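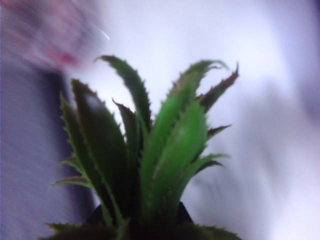 Spikes on every leaf, and some lovely reddish-brown on the edges

skamorier_sill
Evening all! Meet my new favourite. I picked it up at the Srithong plant swap in August and the label had gone missing, so I've no idea what it is. The woman who had it before me called it "the pineapple", but I'm leaning towards aloe. Any thoughts? I love how one side is bright green and the other is so much darker — I keep wandering over to look at it when I should be cooking.

moltel60
Oh, what a beauty! I'd say aloe too. Those little teeth all along the edges are just like mine. The reddish-brown could be strong sun, mine colours up every summer and goes green again by Christmas.

fernandfog
Not convinced. The rosette could just as well be a pineapple top that somebody rooted. I've grown 3 of them from supermarket fruit and the leaves came out spiky and curled over at the tips like that. Snap the very end off an old leaf: if it's full of gel, it's an aloe.

moltel60
Please don't go snapping bits off! Give a leaf a gentle squeeze instead. Aloe leaves are thick and fleshy, pineapple ones are thin and stiff.

Miroslava Kuruc
Could be either from that angle. A side view down by the soil would help. I wouldn't blame the sun for the colour, though — I've had aloes go brown from cold windows and from too much water. How often are you watering?

skamorier_sill
Once a week, 100 ml or so the label on my can says. Too much?

Miroslava Kuruc
For an aloe, I'd let it dry right out first. For a pineapple you're fine.

fernandfog
Still saying pineapple!

skamorier_sill
Ha, right, squeeze test tomorrow morning and a side view to follow. Thank you all, I'm thrilled with it whatever it is!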